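Carnet d'atelier, cosmétique
Avril 2025
Baume nettoyant Pukeo, suite des essais sur la phase grasse

Bon, je reprends le carnet parce que cette fois on tient quelque chose ! Depuis janvier je tournais autour de la même texture trop cireuse, celle qui accroche au doigt et laisse un film sur les joues, et l'essai 18 est le premier que j'ai eu envie de garder pour moi. Je note tout pendant que c'est frais.

Point de départ : la base de l'essai 17, cire de riz, huile de tournesol, squalane végétal, un peu de beurre de mangue, émulsifiant pour que ça se rince. Le problème venait du beurre de mangue, j'en suis presque sûre. Il grainait au bout de quelques jours, surtout dans les pots restés près de la fenêtre (oui, je sais, je les ai déplacés). Esi Tsikata m'avait dit dès le début de le remplacer par un ester plus sec et j'ai fait ma tête de mule. Elle avait raison, je l'écris noir sur blanc, elle pourra le relire.

Lot du jour : 329 g de phase grasse, fondue au bain-marie à feu doux, cire en premier, huiles ensuite. J'ai attendu que tout soit limpide avant d'ajouter l'ester. Puis refroidissement sous agitation lente, et c'est là que ça change tout : au lieu de couler à chaud comme d'habitude, j'ai laissé épaissir jusqu'au voile, ce moment où le mélange devient laiteux sur les bords du bécher, et j'ai versé à ce stade. Surface lisse, aucun creux au centre, pas de retrait contre la paroi. Magnifique.

Au toucher : la spatule entre sans forcer, le baume fond vite entre les paumes et passe à l'huile sur la peau sans étape collante. Au contact de l'eau il blanchit bien et part au rinçage. Testé sur l'avant-bras avec du rouge à lèvres tenace et du mascara waterproof. Le rouge part en un passage, le mascara en demande deux. Après séchage, peau souple, pas de tiraillement, et pas ce voile gras qui me gênait tant sur les lots précédents.

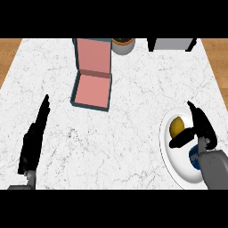 Côté parfum, c'est moins net. J'ai divisé le lot en deux. Une moitié sans rien, l'autre avec l'accord néroli et feuille de figuier que Talavera nous a envoyé. À froid, il est superbe, vert, un peu amer, on dirait un jardin le matin. Dans le baume, la figue prend toute la place et le néroli disparaît. J'ai baissé la dose de moitié sur une petite reprise et c'est déjà mieux, mais je voudrais essayer avec un peu de petit-grain pour faire remonter l'agrume. À vérifier aussi : les allergènes à déclarer à cette dose, parce que l'idée de départ restait une version pour peaux réactives et je ne veux pas lâcher là-dessus. Peut-être deux références, finalement, une parfumée et une nue ? J'aime beaucoup la nue. Elle sent à peine le tournesol et ça lui va bien.

Pour la couleur, rien à ajouter. L'ivoire naturel de la cire de riz est joli tout seul. J'avais pensé à une touche d'argousier, mais ça tache les serviettes et l'essai 11 nous a suffi (pardon encore pour le torchon).

Contenance : on reste sur le pot de 125 ml. Avec la texture actuelle il faut une noisette par démaquillage, le pot devrait durer un bon moment, même pour quelqu'un qui se maquille beaucoup. Les couvercles de Fevo ferment mieux que les anciens, on sent le joint qui prend. J'aimerais quand même faire le test tête en bas à l'étuve avant de valider, un baume qui ramollit en été dans un sac de voyage, ce n'est pas drôle.

Stabilité : trois pots mis de côté pour chaque version, un à température ambiante, un à l'étuve, un en cycle froid-chaud. Étiquetés 18-A pour la version nue et 18-B pour la parfumée. Fiche de suivi collée à l'intérieur de la porte du placard. Merci de ne pas ouvrir ceux de l'étuve pour « juste sentir », je me connais et je vous connais.

Question de l'équipe d'Ukville, à qui j'avais parlé de la formule au téléphone : est-ce que ça passe à plus grande échelle ? Leur cuve descend en température bien plus lentement que mon bécher, donc le coulage au voile sera plus délicat à repérer. Je pense qu'il faudra fixer une température de coulage précise et ne plus se fier à l'œil. J'ai oublié de noter la mienne au bon moment (bravo), à refaire avec la sonde dans le bécher du début à la fin. Leur devis pour le lot pilote est à 1666 euros hors pots, je l'ai rangé dans le classeur bleu.

À faire ensuite :
refaire le 18-A à l'identique avec relevé de température toutes les deux minutes
petite reprise du 18-B avec petit-grain, dose basse
recommander de la cire de riz, le sac est presque fini
demander à Esi si elle veut bien tester la version nue sur une semaine complète, elle a la peau sèche et elle ne me fait jamais de cadeau
nettoyer la petite hélice tout de suite, la cire fige dessus et après c'est l'enfer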